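Handunach is a mobile and desktop application for keeping track of podcasts, audio dramas and recorded radio programs. It is published by Irkent, a small software company, and is available for phones, tablets and computers. Unlike most podcast players, it was first written as a catalog: early versions could list episodes and record which ones had been heard, but could not play audio. Playback was added in version 2.

The application is free to download. A paid subscription, called Handunach Plus, adds syncing between more than two devices, longer history and the ability to export notes in bulk.

## History

Handunach began as a spreadsheet template shared among listeners of serialized audio drama. The template had one row per episode and a column for the date on which it was heard. Its author later joined Irkent, which at that time made invoicing software, and the company released the first version of the application as a side product.

Version 1 supported a single list of shows. Each show had to be added by pasting the address of its feed. There was no search, no artwork and no account system. The list was stored in one file on the device, and users who changed phones had to copy the file by hand.

Version 2 was a full rewrite. It brought the built-in player, a searchable directory and the first form of cloud sync. The rewrite also dropped support for several older operating system releases, and for a time Irkent kept version 1 available as a separate download named Handunach Classic. Classic received security fixes only and was withdrawn after the release of version 3.

Version 3 introduced shared lists, which let a user publish a list of shows at a web address that others can follow. It also replaced the original sync service with one named Goodwin, described below. The current major version is 4. Its main changes were a redesigned queue and support for chapter markers.

## Features

### Library

The library is the main screen. Shows are placed in one of four states: Following, Paused, Finished and Dropped. Moving a show from one state to another does not change its episode history, so a show that was dropped and later picked up again opens at the episode where the user left it.

A show can also belong to any number of user-made lists. Lists can be sorted by title, by date added, by the date of the newest episode or by hand. Free accounts can hold up to 87 lists. The same limit applied to paid accounts until version 4, when it was removed for them.

Episodes carry one of three marks. An empty circle means the episode has not been opened, a half-filled circle means it has been started, and a filled circle means it has been heard. By default an episode is marked as heard when less than 17 seconds remain. This threshold can be changed in the settings, and it can be turned off for shows that end with a scene after the credits.

### Queue

The queue holds episodes to be played next. In versions 2 and 3 it was a plain list and new episodes were added at the end. Version 4 split it into two parts. The upper part, Up Next, contains episodes the user has placed there. The lower part, Waiting, is filled automatically from followed shows according to rules set for each show.

Rules are written by choosing from menus. A rule may say, for example, that only the newest episode of a news program should be kept in Waiting, or that episodes of a serial must be added in story order. If two rules conflict, the rule for the individual show is used over the rule for the list.

The automatic part of the queue can hold 800 episodes. When it is full, the oldest unheard episodes are hidden until space is free. They are not deleted from the library.

### Notes and timestamps

Users can attach a note to a show, an episode or a point within an episode. A note at a point in an episode stores the timestamp and, when tapped, starts playback a few seconds earlier. Notes are private unless the user marks them for inclusion in a shared list.

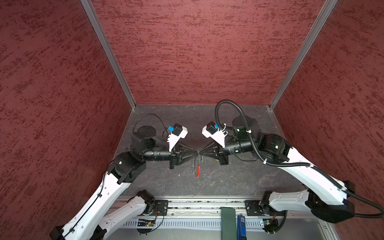
Notes can be exported as plain text, Markdown or comma-separated values. In the free version they are exported one show at a time. Handunach Plus can export all notes together, with an option to group them by month. Timestamps in exported files are written in hours, minutes and seconds, even for short episodes.

Timestamps can drift on shows that insert advertising at the time of download, since two copies of the same episode may differ in length. Handunach tries to correct for this by comparing chapter markers where they exist. On episodes without chapter markers no correction is made, and the help pages advise users to keep the downloaded file if exact positions matter.

### Shared lists

A shared list is a public, read-only copy of a user's list. It has a title, an optional description of up to 491 characters, and an entry for each show. Readers do not need an account to view one, but they need an account to follow it. Followers receive a notice in the application when a show is added or removed.

Comments are not supported. Irkent has said in release notes that it does not plan to add them.

### Playback

The player supports variable speed, silence trimming, a sleep timer and volume leveling. Speed can be set for each show. The sleep timer can stop at a fixed time, at the end of the episode or at the end of the current chapter. Silence trimming is turned off by default for shows tagged as drama or music.

Video podcasts are listed in the library, but only their audio is played.

## Sync and storage

Goodwin is the sync service used since version 3. It stores the library, lists, episode marks, notes and playback positions. Audio files are never uploaded. Each device keeps a full copy of the data and sends its changes when a connection is available.

When two devices have changed the same item while offline, Goodwin keeps the later change for most kinds of data. Notes are treated differently. If the same note has been edited in two places, both versions are kept and shown one above the other until the user deletes one or merges them. For playback position, the service keeps the most recent position and not the furthest one, so rewinding on one device is carried over to the others.

Free accounts may sync two devices. Removing a device from the account frees its place at once. Users who do not want an account can use Handunach with local storage and make backups by hand. A backup is a compressed folder that contains the database and any custom artwork.

## Directory

The search directory is supplied by Cimesau, a separate index of audio feeds. Cimesau collects titles, descriptions, languages and feed addresses, and marks feeds that have stopped responding. Handunach shows such feeds with a gray title and continues to check them once a day.

Feeds missing from Cimesau can be added by address, as in version 1. Private feeds, such as those given to paying supporters of a show, are stored only in the user's own library and are left out of shared lists.

Imports are accepted in OPML format, which most podcast applications can produce. OPML files do not contain listening history, and episodes of imported shows therefore begin as unheard. A bulk action in the library marks everything before a chosen date as heard.

## Privacy

Handunach does not show advertising. Usage reports are off by default and can be turned on in the settings. The reports contain the application version, the type of device and a count of crashes. Search terms are sent to Cimesau without an account identifier.

An account can be deleted from within the application. Deletion removes the data held by Goodwin and takes down any shared lists. Copies on the user's own devices remain until the application is uninstalled.

## Reception

Handunach has mostly been discussed on forums for audio drama listeners, where its handling of story order and its per-show rules are often mentioned as reasons to use it. The split queue in version 4 drew complaints at release from users who preferred a single list. An update in October added a setting that shows both parts as one, though the automatic rules still apply in the background.

The desktop version has been criticized for its slow start with large libraries and for the lack of keyboard shortcuts in the notes editor. Shortcuts for the player were added in version 4, and those for the notes editor are listed as planned.

## See also

- Comparison of podcast clients
- OPML
- Audio drama
- Web feed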